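Fliletach Study House, Mulano Street
Reading room and book store check
April 13, 2018

1. Entrance and ramp – OK. Handrail firm. The mat has been taped down again.

2. Torah ark and reading desk – OK. Doors close fully. The left hinge squeaks but holds.

3. Talmud shelves, east wall – needs work. The top shelf bows under the large folio set. Move volumes to the lower shelf until a second bracket is fitted. Shelf load limit sign is missing.

4. Damaged books for burial – 2 boxes full. Nimden cemetery takes them in August. Keep them off the floor until then.
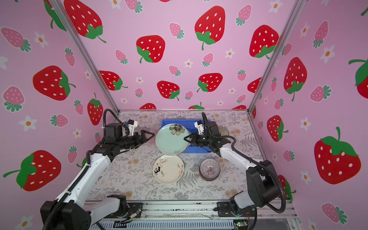
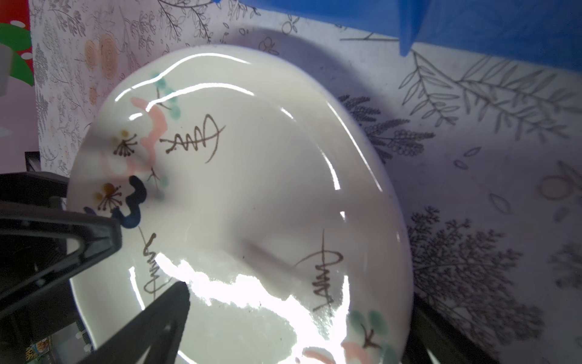
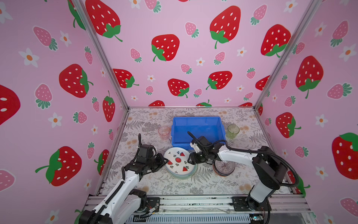
First and third: the table with two robot arms. Second: painted plate, close up.

5. Book count – 541 on the list, 70 of them out on loan. Loan cards for the Štefanec bequest are still in the old drawer and should be moved.

6. Memorial lamps – OK. All bulbs are electric now. No open flame found on the shelves or near the curtains.

7. Timer for Sabbath lights – set to 1440 minutes, full cycle. Ran late at the last check. Replace if it slips again.

8. Hand-washing station – OK. Slow drip at the cold tap – washer ordered.

9. Fire extinguisher – tag in date, pin in place. The coat rack blocks it on busy evenings. Move the rack to the other side of the door.

10. Emergency exit – opens freely. Sign lit.

Result: pass, with items 3 and 9 to be fixed before the next class.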